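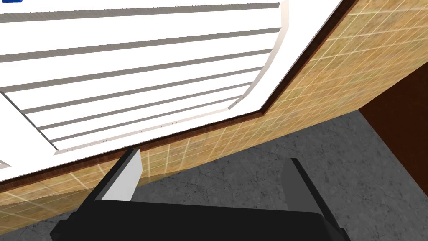
시뮬레이션 화면. 두 손가락을 벌린 그리퍼와 홈이 있는 흰색 면, 그 뒤의 타일 벽.

청소 로봇 작업을 시뮬레이션에서 먼저 확인하는 방법

이 글은 Steretmont 숙소의 객실 관리 직원을 위해 썼습니다. 우리 숙소에서는 5월부터 욕실과 간이 주방의 정리 작업 일부를 로봇 팔이 맡습니다. 로봇이 객실에 들어가기 전에 직원이 컴퓨터에서 동작을 보고 승인합니다. 프로그래밍을 몰라도 할 수 있습니다. 저도 객실 청소를 오래 한 사람이고, 한국어는 제 모국어가 아니므로 어색한 표현이 있으면 알려 주십시오.

준비할 것

사무실 컴퓨터에 Turnia 프로그램이 설치되어 있습니다. 아이디는 근무표에 쓰는 번호와 같습니다. 객실 모형은 층별 폴더에 들어 있고, 작업 파일은 Mirela Holanda 씨가 매일 오후 2시까지 올립니다. 파일이 보이지 않으면 프로그램을 닫고 다시 여십시오. 그래도 없으면 Mirela 씨에게 메시지를 보내십시오. 다른 객실의 파일을 복사해서 쓰면 안 됩니다. 가구 위치가 조금씩 다릅니다.

1단계. 객실 모형 열기

왼쪽 목록에서 객실 번호를 고르고 "열기"를 누릅니다. 처음에는 방 전체가 위에서 보입니다. 마우스 휠로 확대할 수 있습니다. 벽, 바닥, 문틀의 위치가 실제 객실과 같은지 봅니다. 색이 조금 다른 것은 괜찮습니다. 위치가 다르면 "모형 수정 요청"을 누르고, 어디가 다른지 한 문장으로 적습니다. "이상함"이라고만 적으면 담당자가 다시 전화해야 합니다.

2단계. 그리퍼 시점으로 바꾸기

오른쪽 위의 "시점" 메뉴에서 "그리퍼"를 선택합니다. 맨 위의 그림과 같이 검은 몸체와 두 손가락이 화면 아래쪽에 나옵니다. 이 시점은 비스듬하게 위를 향할 수도 있어서 처음에는 방향을 알기 어렵습니다. 저는 먼저 바닥을 찾습니다. 그림에서는 회색 돌무늬가 바닥이고, 작은 타일이 있는 쪽이 벽입니다. 두 가지를 찾으면 나머지는 금방 이해됩니다.

흰색 면처럼 화면을 크게 차지하는 것이 있으면 시점을 "전체"로 잠깐 바꾸어 그것이 무엇인지 확인하십시오. 그리퍼 시점만 보고 물건의 이름을 기록하지 마십시오. 저는 처음에 선반을 세면대라고 적어서 보고서를 다시 썼습니다.

3단계. 천천히 재생하기

재생 속도를 100에서 70으로 낮춥니다. 더 낮추어도 되지만 시간이 오래 걸립니다. 재생하면서 다음을 봅니다.

손가락이 벽이나 나무 테두리에 닿는지
물건을 잡기 전에 손가락이 충분히 벌어지는지
팔이 문 앞의 통로를 막고 멈추는지

닿는지 안 닿는지 확실하지 않으면 일시 정지를 누르고 시점을 바꿉니다. 한 방향에서 가깝게 보여도 옆에서 보면 떨어져 있는 경우가 많습니다. 반대의 경우도 있으니 두 방향에서 모두 보십시오.

4단계. 승인 또는 반려

문제가 없으면 "승인"을 누릅니다. 문제가 있으면 "반려"를 누르고 재생 시각을 적습니다. 반려를 많이 해도 평가에 영향이 없습니다. 이 내용은 Idun Ljungberg 팀장님이 회의에서 확인해 주셨고, 근무 규칙에도 들어갔습니다. 승인한 뒤에 실수를 발견하면 작업 시작 전까지 "승인 취소"를 할 수 있습니다.

우리 일에서 달라지는 것

허리를 숙여 낮은 곳의 물건을 줍는 일은 줄어듭니다. 그 대신 화면을 보는 시간이 생깁니다. Rosimeire Toledo 씨는 눈이 피곤하다고 해서 확인 작업을 오전과 오후로 나누었습니다. 다른 분들도 이렇게 신청할 수 있습니다. 확인 시간은 근무 시간에 포함됩니다. 쉬는 시간에 하지 마십시오.

손님의 개인 물건은 계속 사람이 만집니다. 깨지기 쉬운 것과 약도 같습니다. 수건을 접는 방법과 침대 정리도 바뀌지 않습니다. 로봇이 작업하는 동안에는 객실 문 옆의 노란 표시를 걸고, 끝난 뒤에 직원이 한 번 둘러봅니다.

아직 해결되지 않은 문제도 있습니다. 객실이 만실인 날에는 확인할 파일이 많아서 첫 청소가 늦어집니다. Valquíria Queiroz 씨가 순서를 바꾸는 방법을 시험하고 있고, 결과가 나오면 이 페이지를 고치겠습니다.

자주 막히는 곳

화면이 온통 흰색이면 시점이 물건 안으로 들어간 것입니다. "시점 초기화"를 누르십시오.
재생 버튼이 회색이면 다른 직원이 같은 파일을 열고 있습니다.
승인 버튼이 없으면 끝까지 재생하지 않은 것입니다.

질문은 직원실 게시판에 남기거나 저에게 직접 해 주십시오.

Silvana Fagundes, 객실 관리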